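Ticket: Pident gripper loses caddy partway through extraction
Project: Tkachuk (drive swap cell)
Opened: Dec 6, 2022
Status: open, workaround in place
Component: gripper / force limit / controller

Summary
Comparing the Grenum and Pident grippers on the same arm, same wrist camera, same desktop case. The Grenum pulls caddies all day. The Pident lets go partway out on some tries, and I'd love to get this sorted because in every other way it's a joy to work with!

Steps
1. Home the arm, load the pull routine on the Pokimo controller.
2. Approach the caddy at the cage angle, close to contact.
3. Pull straight back along the rail at slow speed.

Expected: caddy comes out in one stroke.
Got: 6 drops in 22 pulls with the Pident, none in 22 with the Grenum.

Log
First thing I looked at was where the fingers land. The caddy is smooth blue plastic with a flat face, so there's no lip for a fingertip to hook, and everything depends on squeeze.

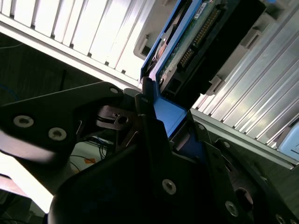 Do the two grippers need separate grip profiles on the controller?
They need one each. A profile stores the closing speed, the force limit and the finger offset together, and loading the wrong one gives you no warning at all.

And that was the first real find. The Pident had been running on the Grenum profile since I swapped the hardware (my mistake, I only changed the tool name). Built a fresh profile, re-zeroed the fingers, ran it again. Down to two drops in 22. So much better already!

Next I went after the approach angle. The routine assumed the case was square to the arm base and it was off by a hair. Re-taught the approach with the wrist camera, saved it as a new waypoint, and the fingers now close flat on the plastic where before one side touched early. You can hear the difference in the motor.

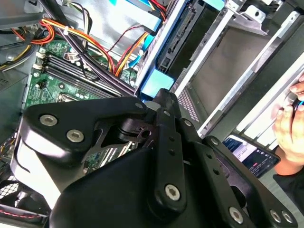 After that I tried closing speed on its own, leaving force where it was. Slower is better up to a point, then it just costs time. I settled on a 600 ms close with a short pause before the pull. Cycle time for the whole extraction is roughly 8 seconds, a bit behind the Grenum, and I can live with that.

Results with new profile, new waypoint, slow close: one drop in 22. That one let go right at the start of the stroke, so I suspect the latch more than the grip.

Still to do
- Repeat with soft pads on the Pident fingertips (ordered, due in January)
- Log motor current on every pull so we can see a slip coming
- Ask Pokimo support for a profile mismatch warning
- Run the Grenum at the same slow close, to keep the comparison fair

Leaving this open until the pads are on. If you're running the Pident on another arm, please add your force and offset values below, I'm very curious how they compare.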